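Search this title

Chapter 2
Hand-Held Grippers in Shared Workplaces: Rules and Records

2.1 Scope

This chapter sets out the minimum practice for operating hand-held grippers in rooms that are also used for other work. It covers the grip itself, the working zone, and the record kept for each grasp. Fixed robot cells are treated in Chapter 5. Terms follow the Fulletdale Code of Practice, cited by clause number.

2.2 The grip

Clause 116 classes any object held between opposed finger pads as a load, whatever its mass. A dry-erase marker is therefore subject to the same handling rules as a machined part. The operator shall close the pads only as far as needed to retain the object, and shall not use pad compression to correct poor alignment. Where alignment is poor, the object is set down and the grasp repeated.
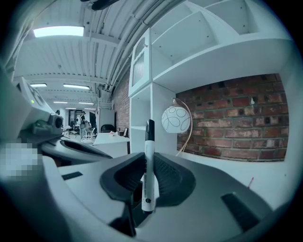

Pads are inspected at the start of each shift and replaced after 2,000 closures, or earlier if the gripping surface is torn or glazed. The Ketemness schedule, still used in some laboratories, permits a longer interval for smooth objects. It should not be mixed with the Fulletdale limits in a single program.

2.3 The working zone

An office or laboratory aisle does not become a restricted area by reason of hand-held work alone. Clause 118 requires the operator to keep a clear path behind the standing position and to stop when another person enters reach. In the Lovport trial, over 631 grasps were logged under this rule. Interrupted grasps were recorded as incomplete and were not counted as failures, a distinction taken up in Section 2.5.

Back to top
© Ekinci Technical Press. Permissions: contact the publisher
Shares 2 | Comments 0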